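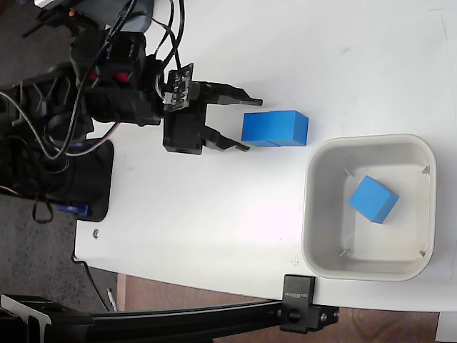

Blue block and white bin, seen from above the table.

Stock Records, Unit 6: What Do We Count?
Handout prepared by Salma Belkadi

Last time we looked at the purchase order. Now we come to the stock card, where most beginners lose marks. A stock card has one line for each movement and a running balance on the right side. Please write the balance after every line, also when the movement is small.

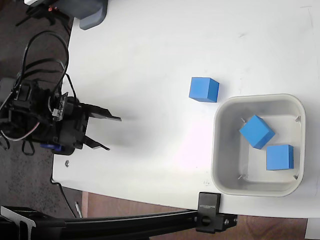 A balance always belongs to a location. If you do not name the location, the number on the card means very little. Take the bin as the location: its balance is two blue cubes, and the one on the table next to it goes on another card. In the Macaraeg exercise it is the same with the yard and the warehouse.

The opening balance in the exercise is 800 bags. The warehouse sends 400 bags to Bedgate in March, so the new balance is 400 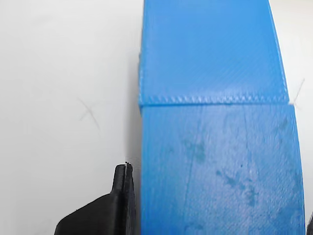 and the Bedgate card must show the same 400 as a receipt. If it does not, the bags are in transit — use a third card for this.

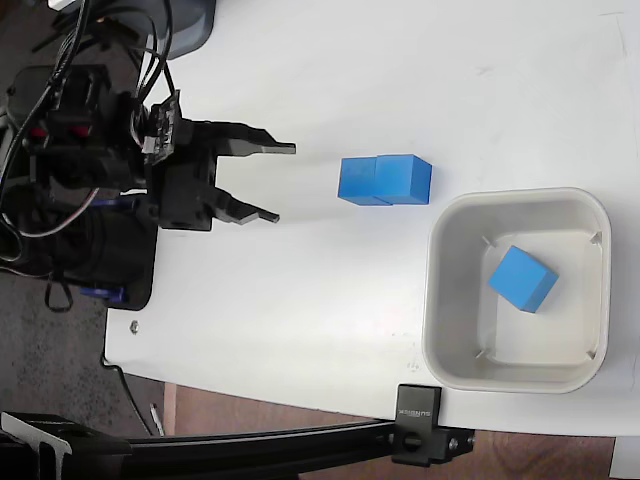
Returned goods are entered as a receipt, with the letter R before the number. Do not erase the first entry.

For next class: read chapter 9 and finish both Macaraeg cards in ink.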